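Visit report: Drenico training ground and pitch services, Odoi

The Drenico ground sits on the north side of Odoi, between the rail line and the river, and is the daily base for the club's first team, reserve team and under-19s. Visits are offered to grounds staff and club administrators in the off-season. Ours was in January, with a 9:30 a.m. start at the lower gate. The group was made up of people from lower-division soccer clubs, most of them responsible for one or two natural grass fields and a small indoor space.

Fields

There are four full-size fields. Two are hybrid grass, one is all natural grass and one is artificial turf with a sand and rubber fill. The first-team field measures 110 yards in length, matched to the stadium field so that set-piece work carries over without re-marking. Its root zone is 300 mm deep, sand over a gravel layer, with lateral drains feeding a collector on the river side. Water from the collector is stored and reused for irrigation after filtering.

Mowing height on the hybrid fields is 24 mm in season and 28 mm in winter. The staff said they had tried a lower cut the previous winter and lost cover in both goal areas by February. They now rotate goalkeeper sessions between three marked zones outside the penalty area, and portable goals are moved after each session. Wear in the fixed goalmouths was light at the time of our visit. The zones used for goalkeeper work were visibly thinner but level.

Soil moisture is read by hand probe on a fixed grid every morning before training. A sensor system was installed under field 1 by Zikix and is still in place, but the head of the section told us the probe readings are the ones used for decisions. The two sets of numbers drift apart after heavy rain. The supplier has recalibrated twice.

Rehabilitation block

The rehabilitation block is a single-story building next to field 2, which allows injured players to go from indoor work to grass without crossing the parking lot. It contains a strength room, a short running lane, two treatment rooms and a pool with an adjustable floor. We were not taken into the treatment rooms, which were in use.

Return to play is handled in five stages. A player moves from pool work to the running lane, then to straight-line running on grass, then to change-of-direction work with the ball, and then to partial squad training. Each stage has an exit test, and the coaching staff receive only a stage number and an expected date range. The physical therapist leading this part of the tour said the date range had replaced a single date two seasons ago, after too many questions from the press office when a date was missed. For hamstring injuries the fourth stage is the longest. For ankle injuries it is usually the third.

Load data from training vests goes into a platform called Zonia, which the club also uses for session planning. The export we were shown was a plain table with one row per player per drill. It would be usable by a smaller club with a spreadsheet, although the vests themselves are beyond most budgets in our group.

Reserve match venue

Reserve and under-19 games are played on field 3, which has one covered stand and grass banking on the other three sides. The record attendance is 2,113, for a reserve derby. Floodlights are mounted on four masts and were changed to LED last summer. The control cabinet is behind the stand and has separate training and match settings. Team areas, the officials' room and the first aid room all open onto one corridor, and the corridor is too narrow for both squads and a stretcher at the same time. An extension is planned.

Points noted for our own fields

Moving the portable goals after every session costs nothing and should start immediately. The moisture grid can be done with one probe and takes 20 minutes per field. Winter cut should go up by at least 2 mm on our main field. The five-stage sheet is worth copying, with the pool stage replaced by stationary bike work.

Not covered on the day: seed mixtures, disease control on the natural grass field, and staffing outside normal hours. A written question on seed was left with the grounds office, and the reply will be added to this page when received.

Access: the lower gate is signposted from the Odoi rail station, a 15-minute walk. Parking is limited on training mornings. Flat shoes are required on the hybrid fields, and studs are not permitted for visitors.

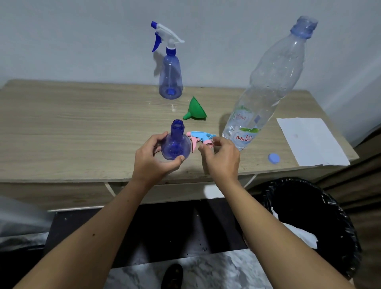
Spray bottles, one assembled and one with the trigger head off.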